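Wanted: An Assistant Editor Who Can Stand Recipes

The Betmont Table is a small printed magazine of community cooking, put out from two rooms over a hardware store. We publish what people in and near Betmont cook, which is seldom what they say they cook. We have an opening for a part-time assistant editor, and we would like to fill it before the church cookbook season gets going and the mail stops fitting through the slot.

Most of the job is reading. Recipes come to us on index cards, on the backs of seed envelopes, and once on a paper plate. You will type them up, work out what "a regular can" meant to the person who wrote it, and telephone that person to ask. The telephone part can't be skipped. Our contributors do not answer email, and several of them regard it as a phase.

You will also look after the Pantry Page, where readers write in about the boxed and canned goods they can't cook without. Gelatin gets more letters than every other subject put together. If you have strong feelings about shredded carrot in lime gelatin, please keep them out of the cover letter.
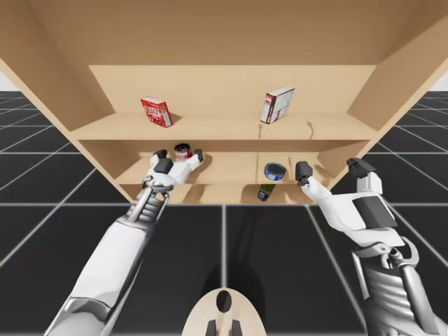 A Jell-O box on the upper shelf.

The hours are Tuesday and Thursday, plus one extra day in the week we go to the printer, which is Goossens, across the river. Goossens wants pages by noon. We have never gotten them there by noon, but the right candidate would at least feel bad about it.

What we need from you:

A working knowledge of cooking. You should be able to look at a cake recipe with no flour in it and tell whether that's a choice or an accident.

Clean, plain copy. We say "stir." We don't say "incorporate."

Patience with fractions, and with people who write them upside down.

A driver's license would help – the test kitchen is at the Orusari Community Hall, and the bus to Orusari goes when it likes.

You don't need a degree. Our editor, Toon Groen, has one in geology and brings it up only when somebody mentions rock candy.
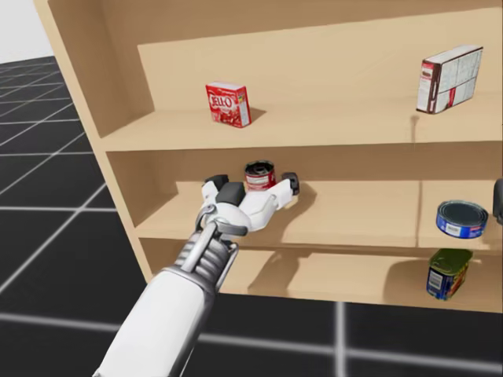
The test kitchen meets twice a month. You'll cook two or three dishes from the coming issue exactly as written, including the parts you think are wrong, and write down what you got. Testers eat the results. This is listed under benefits in the staff handbook, and the handbook should probably be looked at again. The oven is a Skonberg that runs hot on the left side, so anything with a meringue goes on the right, and you will be told this by everyone in the building before you have your coat off.

Pay is by the hour, and we'll give you the rate in our first phone call. There is no dental plan. There is a great deal of fudge in December. You may want to consider those two facts together.

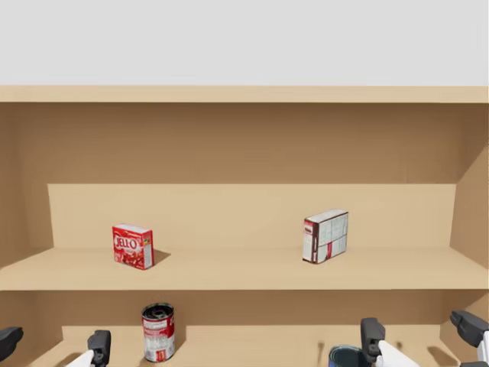

Vol. 8, No. 2

To apply, send us a letter of no more than 200 words, a list of the jobs you've had that you'd be willing to discuss, and one recipe you've made at least 5 times. We'll cook it. Please don't send the finished dish, however well you think it travels.

Letters go to Toon Groen, The Betmont Table, upstairs at the hardware store. Use the side door and knock hard. We start reading applications in May 2023 and will call everyone who leaves a number, including the people we turn down, who generally get a longer call.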